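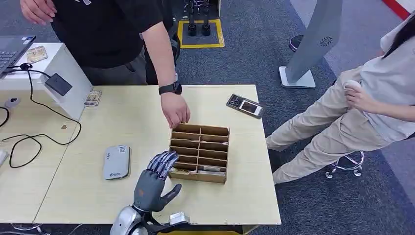 Roboterhand neben einem Sortierkasten aus Karton, am Tisch zwei Personen, rechts ein Smartphone.

Nendus verkauft keine Roboter. Das Unternehmen vermietet eine Dienstleistung, die intern Netov heißt: Greifaufgaben werden auf vorhandener Hardware eingerichtet, geprüft und nach Abnahme als Parametersatz übergeben. Im Gespräch erläutert der technische Leiter des Projekts, was darin enthalten ist und was nicht.

»Wir beginnen mit dem Tisch«, sagt er. »Position der Behälter, Höhe der Ränder, Reflexionen auf der Oberfläche. Die Hand kommt danach.« Für flache Teile wie Karten oder Zettel in Kartonfächern sei der Abstand zwischen Fingerkuppe und Trennwand die kritische Größe. Karton gebe nach, und eine verschobene Trennwand verändere die Geometrie des Nachbarfachs gleich mit. Die Kalibrierung werde deshalb nach jedem Wechsel des Behälters wiederholt. Sie dauert laut Datenblatt 16 Minuten.

Der Ablauf ist in der Grundversion festgelegt. Zuerst fährt die Hand mit geschlossenen Fingern an, dann öffnet der Daumen, zuletzt wird die Griffkraft stufenweise erhöht. Abweichungen sind möglich, kosten aber Einrichtungszeit. »Wer eine eigene Greifstrategie mitbringt, bekommt von uns die Schnittstelle und die Protokolle. Die Verantwortung für das Ergebnis liegt dann beim Kunden.«

Zur Abnahme gehören 2000 Greifzyklen an den Teilen des Kunden. Gewertet wird nur, was ohne Eingriff im richtigen Fach landet. Bei losen Papierkarten lag die Quote im ersten Durchlauf bei 77 Prozent, die vertragliche Schwelle liegt höher. »Dünnes Papier auf Kartonboden ist der schlechteste Fall, den wir anbieten. Mit einer Einlage von zwei Millimetern sieht es anders aus.« Die Einlage ist im Preis nicht enthalten.

Auf die Frage nach dem Betrieb neben Menschen verweist er auf die Begrenzung der Geschwindigkeit. Sie lasse sich im Menü senken, jedoch nicht über den Werkswert anheben. Eine Risikobeurteilung am Aufstellort ersetze das nicht.

Die Protokolle werden mit der Software Edet ausgelesen, Rohdaten verbleiben beim Kunden. Ältere Steuerungen der Reihe Omitz werden noch unterstützt, allerdings ohne Kraftverlauf pro Finger. Ein Update dafür ist für September vorgesehen.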